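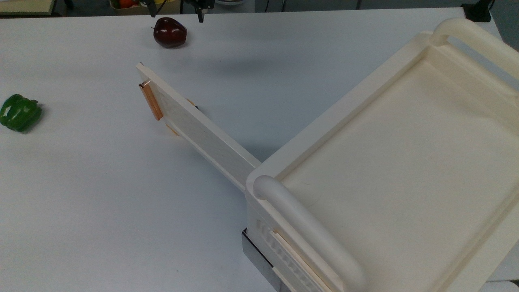

Cream plastic trays turning yellow, what do you use?

Orkau_kitchen
Hello all. I am running a small breakfast room with my sister and we have many cream-colored serving trays. After two years the older ones became yellow, mostly on the floor of the tray and less on the handles. I washed them with normal dish soap and also with baking soda. The soda helped a little, but now the surface feels rough. Is there a gentler way? New trays from Riedl would cost me 336 for the set, so I prefer to clean first.

pombridge77
Stop with the baking soda. It scratches, and then coffee goes into the scratches. Soak overnight in warm water with oxygen bleach powder and rinse well in the morning.

mintcup
I don't agree about overnight. I did this in April with a tray that had a thin wooden strip on the side, and the wood lifted. Two hours is enough, and keep the wood out of the water.

pombridge77
With wood, okay. For plain plastic I have soaked overnight for years and had no problem.

Orkau_kitchen
Thank you both. Some of mine have wood, so I will wipe these by hand. Where do you keep the trays when they are not in use? Ours stand beside the window.

mintcup
Move them. Sun makes old plastic yellow, and no soap will take that out.

slowspoon
I paid 147 for the Clirker cleaning kit and I would not buy it again. It smells strong and the result was the same as with the powder.

pombridge77
Mine worked fine on tea stains. Did you use the hot water as the leaflet says?

slowspoon
Yes, two times.

Orkau_kitchen
I have put three trays in the powder now, at 9 in the evening. I will take them out at 11 and write here how they look.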